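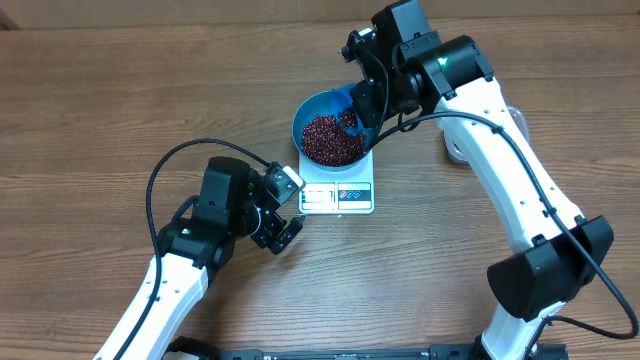
Blue bowl on the kitchen scale.

Wivska Tablet Loom, reviewed after one belt and most of another
Posted by Sekar Rahman, 2021-05-11

I have been weaving belts on a backstrap for years, which means tying one end to a doorknob and the other to myself and hoping the phone doesn't ring. My persona is a fairly well-off Baltic farmer, and I assume she had a doorknob too, or somebody's foot. So when the Wivska went on sale I told myself it was for research and bought it before I could argue.

It comes flat, in seven pieces, with one sheet of instructions. The drawing for step four is the drawing for step three printed again. I worked it out by looking at the holes. Assembly took an evening, and I only had to take it apart once.

First the good part. The tension is lovely. There is a sliding peg at the back with a wing nut, and once it's snug it stays snug, even through a section where I was turning the cards the same way for far too long and the warp had twisted itself into something like ship's rope. On the backstrap I'd have been halfway across the room by then. My selvedges are straighter than they have ever been, and two people at fighter practice asked who made the belt.

The pegs are less lovely. They arrived rough enough to grab fine wool, and I lost three warp threads before I gave in and sanded every one. Do this before you warp. I did it after, with a folded scrap of sandpaper and a lot of language my farmer would not have known.

Length is the other thing. The box promises a 65 inch warp. You can get 65 inches on it, but by the time you've knotted on and left space for the cards to turn, you won't be weaving all of that. It's fine for a child's belt or trim for a cuff. For a proper belt with dangly ends I had to wind the extra around the front bar and pin it, and now there's a faint wobble in the pattern where the pin was. I wear that part at the back.

It also ships with a set of cards. They're thin and the corners went soft by the end of the first project. I went back to my old Vunau cards, which are ugly and will outlive me.

Would I buy it again? Yes, on sale. At full price I'd look hard at the Clomon inkle, which is heavier and takes a longer warp, though a friend's has a squeak you can hear across camp. If you already own a loom you like, keep it.

Next up is garters, which I have promised to finish by June. I have not said which June.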